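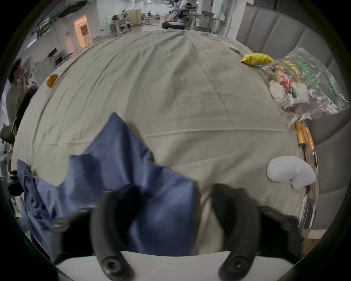

October
By Charoen Thepsuriya

Progress report to Cendmont: guest linen reuse, Oltdale and Prelgate houses

Work in this period covered the second phase of the linen reuse grant. The aim is unchanged: reduce wash volume at both guest houses while keeping bedding within the hygiene standard set out in the original proposal.

The revised change schedule is in effect at both houses. Sheets are changed at checkout and on request. Towels follow the old schedule until the next phase. Oltdale moved over first and Prelgate followed after the new shelving was installed in the linen room.

Wash volume. Oltdale processed 830 pounds of bed linen in the period. The Prelgate figure is not included. The scale there was reading low and has been sent for calibration. Load sheets were kept by hand and will be converted to weights when the scale is back.

Stock. All 98 fitted sheets at Oltdale were inspected for worn elastic, thinning and stains that remain after a second wash. Of these, 17 were withdrawn. Most of the withdrawn pieces came from the oldest batch, which was bought before the grant began. They will be cut down for cleaning cloths.
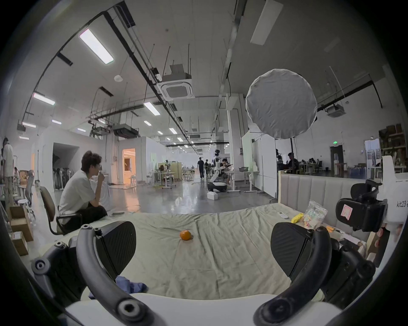 Replacement sheets were ordered from Korletey in the heavier weave. The order is for 40 pieces, to be divided between the two houses. Delivery was delayed once by the supplier and is now confirmed for next month. The unit price matches the approved quote and no change to the budget line is requested.

Drying. Fitted sheets are still coming out of the dryers bunched, with damp corners. Smaller loads corrected the problem at Oltdale but added a cycle to the morning shift. A lower heat setting will be tested at Prelgate before any change is made to staff hours.

Training. Housekeeping staff at both houses have completed the session on the new schedule. The printed room card was reworded after several guests read it as saying that clean sheets carried a charge.

Next period: receive and label the Korletey order, complete the dryer test, and submit Prelgate weights with the corrected Oltdale baseline.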